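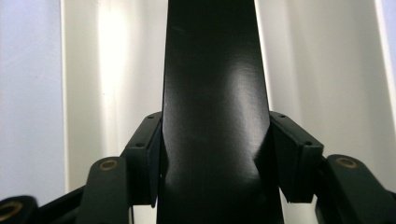 Fitriani Govindasamy asked after last week's session why we bother with a hand-held gripper at all when there is a perfectly good arm in the lab and a set of controllers to drive it with. If the robot is going to do the job in the end, she said, surely the robot should be the one doing it while we record.

It's a fair question and it takes up most of these notes.

Teaching Robots by Showing
Handout 3: Hand-held tools and remote control
Plundley, Robotics Workshop stream

What to have read

Handout 2, up to the section on camera placement. Skip the part on force sensing for now. We come back to it in April.

Three ways of showing

There are three common ways to show a robot a manipulation task. In this course we use the first two and only talk about the third.

Remote control. A person moves a controller, or a smaller copy of the arm, and the real arm follows. What gets recorded is the arm's own joints and the view from its own cameras. The data fits the robot exactly and the robot can certainly reach every pose in it, as it has already been there. The drawback is speed. Most people in this class needed more than 200 tries before they could fold a cloth by remote control without stopping to think about which way was left.

Hand-held gripper. A person holds a gripper with the same fingers as the robot's, and a camera is fixed to it. The robot is nowhere near. You pick things up, move them, put them down, and the recording holds the video, the path of the tool and how far the fingers were open. It's quick, and you feel through your own hand when something slips. You lose the guarantee that the arm can follow. A wrist can turn in ways our arm can't.

Moving the arm by hand. You take hold of the arm itself and push it through the motion. It is good for simple paths and poor for anything with two steps, and your own hands end up in most of the video.

So, to Fitriani's point: yes, data from the arm is the closer match. But in one afternoon a pair of students with the hand-held tool collected 473 usable demonstrations, and the pair on remote control collected 174 on the same task. Whether the extra volume makes up for the poorer match depends on the task. You will find out for your own task in the assignment.

What the tool records

Each demonstration is saved as one episode. An episode holds:

the video from the gripper camera
the position and angle of the tool over time
the opening between the fingers over time
a line of text you type in, saying what the task was

The third item causes the most trouble. The opening is a number, and it tells you how far apart the pads are. It doesn't tell you whether there is something between them. If you close on a thick object the fingers stop early, and the number shows it. If you close on something thin and flat, the number comes out close to fully shut, and a successful grasp looks much like a miss. The video has to settle it. When you check your episodes, look at the pads at the moment of closing and again two seconds later. If you can't tell from the video whether the object was held, the robot won't be able to tell either, and the episode comes out.

Thin and flat objects

Approach so that the inner faces of the pads meet the object squarely. Close slowly. Once you have it, hold still for a moment before you move off. New demonstrators nearly always leave out the pause, and the trained policy then starts to lift while the fingers are still closing.

Watch for shiny objects against white surroundings. Glare moves as the tool moves, and a bright band on a panel can pass for an edge. Amra Dervishi has been turning the tool a few degrees between episodes so the bright patches don't land in the same spot each time. It seems to help. We haven't tested it properly.

Soft objects

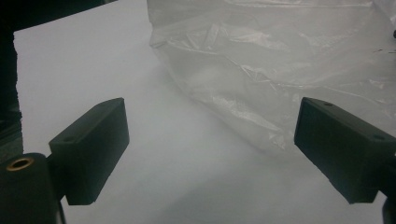

Soft things are harder to teach than stiff ones, and the main reason is that they are never the same shape twice. A block on a table has a handful of resting positions. Film and cloth have no end of them. With the fingers open over the white table and the clear bag lying crumpled beyond them, the first decision is where to take hold, and it is a real decision. The film lets the table show through, the folds catch the light, and one edge of the bag is already behind the tip of the right finger, where the camera can't see it. Pick a fold that stands up from the surface and go for it. If you hover and change your mind halfway, the recording holds the hesitation along with everything else, and the policy will copy it.

Some rules for soft objects:

Shake out and drop the object again before every episode. Don't place it neatly.
Aim for a ridge or fold. Leave flat areas alone.
Bring the fingers down before closing them, and keep the tips just clear of the table.
If you miss, open, back off by a hand's width and try again in the same episode. One retry is useful data. After a second miss, stop and discard.
Don't use your other hand. This includes holding down a corner.

The last rule gets broken a lot, usually without the person noticing. Kyu-ri Min checked her first set and found her left thumb in a good number of the clips. A robot with one arm can't learn from a helper it doesn't have.

Remote control sessions

Bookings for the arm are on the sheet by the door, in one-hour blocks. Work in pairs. One person drives and the other keeps a hand near the stop button and watches the arm, not the screen. Swap every 20 minutes or sooner if the driver is tired.

Start each session in Olley with the arm at the home pose and run the follow test before you record. If the arm lags behind the controller, don't try to drive around it. Stop, restart the link and run the test again. Episodes recorded with lag look fine on video and are useless for training — the actions don't line up with the pictures.

Move at the speed you want the robot to work at. People driving remotely tend to creep up on an object, correct, creep again and then close. Six small corrections in a row is normal for a beginner. Practise until it's one or two, and only then start keeping the data.

Mixing the two kinds

Man-sik Na's group tried training on both kinds together last year: a large hand-held set, then a small remote control set on top. Their result was better than either one alone on the bag task and no better on the block task. They also found that the two sets had to be labelled by source. When they weren't, the policy seemed to average the fast hand-held motion and the slow remote motion, and was late to close nearly every time.

If you want to try it, keep the two sets in separate folders and name them properly. "New" and "new final" are not names.

Assignment

Choose one stiff object and one soft object. For each, collect demonstrations with the hand-held gripper until you have 300 that pass your own check. Then book the arm for two sessions and collect as many as you can of the same two tasks by remote control.

Hand in:

a count of episodes kept and discarded, for each object and each method
your reasons for discarding, sorted into no more than five kinds
two episodes you weren't sure about, with a paragraph on each saying which way you decided
half a page on where the two methods differ in your data

No training this time. We train in the next handout, and what you train on will be another pair's data, so write your task lines so that a stranger can use them. "Pick up the bag by a fold and put it in the tray" is enough. "Bag 2" is not.

Common faults from last week's marking

Tool started moving before the recording did. Wait for the tone.
Camera cable across the view. Tape it back along the handle.
All episodes started from the same spot. Vary the height and the side you come in from.
Fingers left closed between episodes. Start open unless the task says otherwise.
Discarding every retry. Keep the ones that recover.

Questions about the tool go to Bo-ram Um, who also has the spare batteries. Questions about marking come to me.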